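Is It Still the Same Ship?
A very old argument, for people who like arguing

Philosophy has a reputation for being done by men with beards who sit very still. Some of it was. A lot of the rest has been done by people asking the kind of question that gets you sent to brush your teeth.

One of the oldest of these questions is about a ship. It belonged to Theseus, the hero who is supposed to have killed the Minotaur, a creature with a man's body, a bull's head and a bad temper. When Theseus sailed home to Athens, the people there were so pleased that they decided to keep his ship for ever, the way your gran keeps the birthday cards.

The trouble with wooden ships is that they rot. So whenever a plank went soft, the Athenians took it out and put in a new one of the same shape. A year or so later another plank would go, and they'd swap that too. This went on until there was not one plank left that Theseus had ever stubbed his toe on.

So was it still the ship of Theseus?

Have a think before you read on. If you said "obviously yes" or "obviously no", you are in excellent company, and half of that company thinks you're wrong.

The people who say yes

Suppose you say yes. You might point out that the ship never stopped being there. If you had walked past the harbour every morning, there would never have been a day when you said, "Oh, they've got rid of it." Changing a single plank surely doesn't turn one ship into another. If it did, you'd get a new bicycle every time someone mended a puncture, and you've probably noticed that you don't.

Your body is on your side here as well. Skin flakes off and more grows underneath. Hair gets cut and swept up. You are a good deal bigger than the baby in the photographs, and yet everybody insists that it's you, usually in front of visitors.

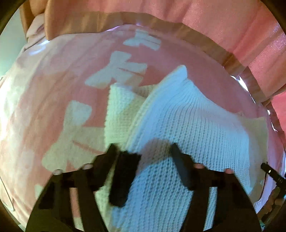
The people who say no

Now try the other side. Suppose a museum offers to show you the very ship Theseus sailed in, and charges you for the ticket. You go in, you put your hand out (you're not supposed to, but you do) and you touch the wood. Then the guide mentions that this bit was put in last July. So was the bit next to it. Would you want your money back?

If you would, then you think the stuff a thing is made of matters quite a lot. A ship that Theseus never stood on seems an odd sort of thing to call his.

But be careful. If you say no, I'm going to ask you when it stopped. Was it the first new plank? That seems harsh. Was it the last old one? Then a single rotten plank was keeping the whole ship Theseus's, and that's a great deal of work for one plank. Was it somewhere in the middle? Fine. Where?

Then it gets worse

Many centuries later an English philosopher looked at this puzzle and decided it wasn't annoying enough. He added something. Imagine, he said, that a man had been keeping all the old planks as they came out. When he had the lot, he put them back together in the same order.

Now there are two ships. One has been sitting in the harbour the whole time and has all new wood. The other has all the old wood, but has spent years as a pile. They can't both be the one ship, because they are in two places. You could have lunch on one while looking at the other.

Which do you pick?

I tried this on a class in Salleditz, at 2 in the afternoon, when nobody is at their best. Phúc Lã said the harbour ship, because ships belong in harbours. Marcelino Mendonça said the old planks, and that the harbour people should be told. Thiện Lương wanted to know whether the man with the planks had asked permission. This is a different question, but a good one, and there's a whole branch of philosophy for it called ethics.
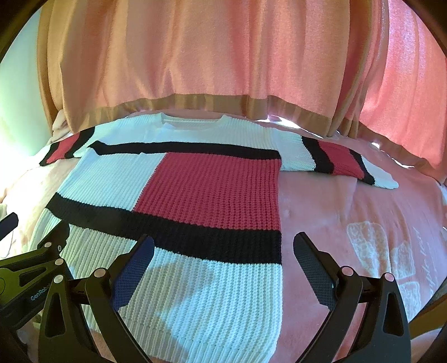
Hạnh Tôn said that everyone was arguing about ships when they ought to be arguing about the word "same". Two twins can have the same nose, she said, and they've still got a nose each.

I had been planning to get to that myself, and was rather put out.

She was right, though. We use "same" for at least two jobs. Sometimes it means "exactly alike", as when you and a friend order the same pudding and would be cross if only one bowl came. Sometimes it means "the very one", as when you find the same sock you lost at Easter. Philosophers call the second kind "numerical identity". It has very little to do with sums, so don't be put off by the name.

The ship puzzle is about the second kind. Everyone agrees that the harbour ship looks like the old one. They want to know if it's the very one.

Things to argue about at home

If a football team changes all its players, its manager, its ground and its shirts, why do people go on supporting it?

If you copy a story out by hand and then lose the first copy, have you lost the story?

If you can't remember something you did when you were 3, was it still you who did it? Would your answer change if it was something you'd get told off for?

Grown-ups will often say "it depends" to all of these. Ask them what it depends on, and keep asking until supper.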